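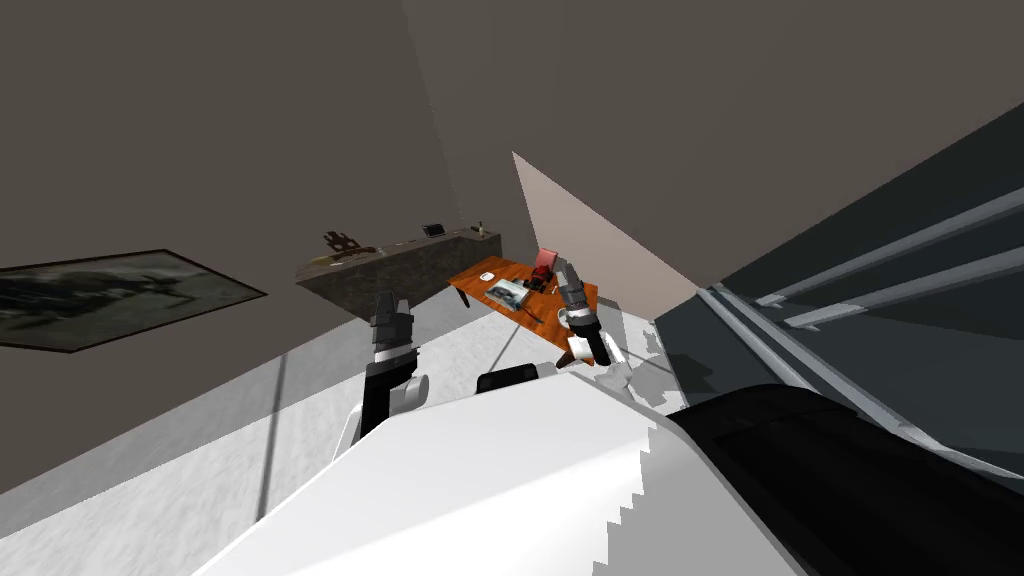 You'll never get a proper rust out of onion skins, said the message on my phone this morning, you'll get a sort of mustard and then you'll get fed up. It came with a little winking face. I read it standing in the kitchen in my dressing gown with a carrier bag of onion skins in each hand, so the timing was good, I'll say that.

May 16, 2019, then, and for the record I am not fed up. I am a bit damp, and the whole downstairs smells like the back of a chip shop, but I have been at the dyeing since just after breakfast and I've enjoyed nearly all of it.

I should go back a bit or I won't remember any of this when I read it again. The wool is the big cone from Avram on Curkgate, the one that was marked down in the window all through the winter because it was the colour of porridge and nobody wanted it. Some 2000 metres of it, the label said. I carried it home on the bus on my lap like a cat. It's lovely stuff, quite springy, still a bit sheepy when you put your nose in it (I do, often), and I've had it winding into skeins every evening for a fortnight over the backs of the dining chairs. My shoulders know all about that. The skeins are not all the same size. I started off being careful and measuring, and by the last few I was winding until the programme finished.

The plan is a Plotodura. I've wanted to make one ever since I saw it up on the wall at the Gilside craft fair, that big square blanket where the stripes go from pale at one corner to nearly brown at the other. The pattern is ten pages and I have read them all and understood perhaps half. It wants a shaded yarn, and a shaded yarn costs a fortune if you buy it ready done, hence the porridge cone, hence the onions.

I've been saving skins since October. Everybody I know has been saving them for me too, and handing them over in the street in sandwich bags, which must look very odd. The greengrocer let me have the loose ones from the bottom of the crate and wouldn't take anything for them, so I bought a cauliflower I didn't need. It's still there in the fridge looking at me. Soup tomorrow, I suppose.

Anyway! The alum bit I did last night. You're meant to let the wool sit in it and cool down on its own, and I always want to poke it, so I went to bed early to stop myself. This morning it looked exactly the same as it had looked before, as it always does, and you just have to believe in it.

First pan on by nine. I packed the skins in with my hands and pushed them down and they kept floating up again, a whole raft of them, so in the end I put a plate on top and that rattled like mad for an hour. The water goes brown straight away and you think hooray, and then it goes browner and you think oh no. I strained it through the old curtain net. I must remember to get new net, as this one has a hole in the corner, and I spent a silly amount of time picking little bits of skin out of the bath with a teaspoon.

Skein one came out a yellow like custard powder. A bit bright for me, but it'll do for the pale corner. Skein two stayed in while I had my elevenses and came out a good strong gold. I got quite giddy at that point and rang my sister and talked at her for far too long, and she said was there anything else, and I said no, just the gold.

Then it all slowed down. The next lot sat in for ages and stayed gold. I added more skins. Gold. I had a look in the library book and it said patience, more or less, and then something about iron that I've never dared try, as it can make the wool go harsh if you're heavy-handed, and I am heavy-handed, ask anyone who's had my pastry. So I was standing there stirring and thinking about that message and the winking face, and I'm afraid I got a bit competitive.

What I did in the end was tip in the red onion skins from the second bag, and a good handful of the madder I had left over from my birthday, and turn the heat right down so it was barely moving. I know that's cheating. I know it's not onion skins on their own. But I've decided the bet was about whether I'd get fed up, and I wasn't, so.

I left it to itself and went out and did the front step, and wrote two cards I've owed people since Easter, and cut back the jasmine where it's been getting at the gutter. There was a blackbird on next door's chimney going on and on — he's been up there every afternoon this week and I've got rather fond of him. I had my lunch on the step with a cushion. Cheese and pickle. The sun came round about two and I very nearly nodded off with my plate on my knee.

Went back in and lifted the lid and there it was. I shouted. I did, out loud, on my own in the kitchen. It's the colour I've been carrying about in my head since the fair, the one I could never describe to the man in Avram when he kept getting out pinks. 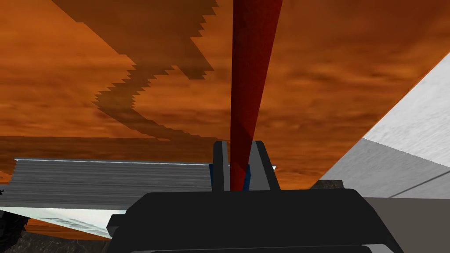

Burnt orange, rust and amber, with the darker brown across it.

I know everyone says you mustn't judge it wet, and it will dry a good bit paler, and I'll be sulking about that by the weekend. But I held it up at the back door next to the flowerpots and it made the flowerpots look dull. It's not even, mind you. I tied some of the skeins too tight and they've got lighter bits where the dye couldn't get in under the string. At first I was cross. Now I think I'll like it in the blanket, it'll give it a bit of movement, and if I don't like it I'll put those ones on the side that goes down the back of the settee.

The rinsing took for ever. Bucket after bucket, and you can't let the cold tap run on it or it felts, I learned that the hard way with the green scarf. My hands are yellow round the nails and I've got the dentist next week. I scrubbed them with lemon and now they're yellow and they sting.

It's all on the airer in the bathroom now with towels under, and some on the line on broom handles, and the last few over the banister where I will certainly forget about them and put my hand on one in the night. I keep going up to have a look. I've been up about four times since tea and I've moved them round a bit each time, pale ones one end and dark ones the other, to see how the corner will go. There's a jump in the middle, between the strong gold and the first of the rusty ones, and I could do with something to go in between. I've got half a pan of the weaker bath left with a lid on. If I top it up with what's in the second bag and give it an hour in the morning it might just do it.

I haven't answered the message yet. I thought about sending a snap of the whole lot with no words at all, and then I thought I'd wait till it's dry, in case.

Bath now, if I can move the airer. Must buy net, more string, and something for my nails. And find out from the Curkgate lot whether the Plotodura starts from the pale corner or the dark one, as page six says one thing and the chart says the other, and I'd like to cast on before the wool shop shuts for its holidays.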